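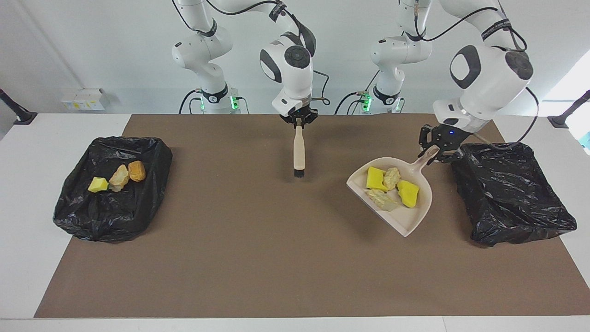 ## How does a robot learn to sweep?

You learned to sweep by watching somebody and then trying. Alva, our robot with two arms, learns in a similar way. At our workshop in Skitstead, a person guides the arms through the job – brush in one gripper, dustpan in the other. The computer saves every movement as one example.

One example is too few. We make 18 before lunch, and then we rest for a bit.

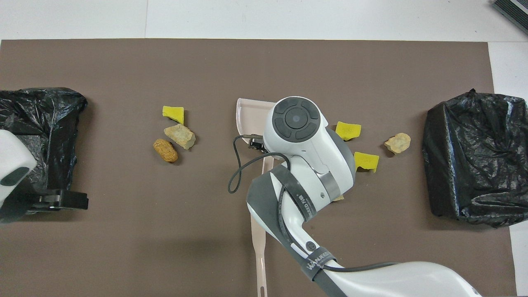 ### Why is the mess always different?

If the yellow pieces and the rocks always lay in the same spots, Alva would only learn those spots. So we move them each time. Sometimes the pieces are close together, sometimes they are far apart.

**Try it at home:** drop 6 bits of paper on the floor and sweep them up. Did your hands move the same way twice?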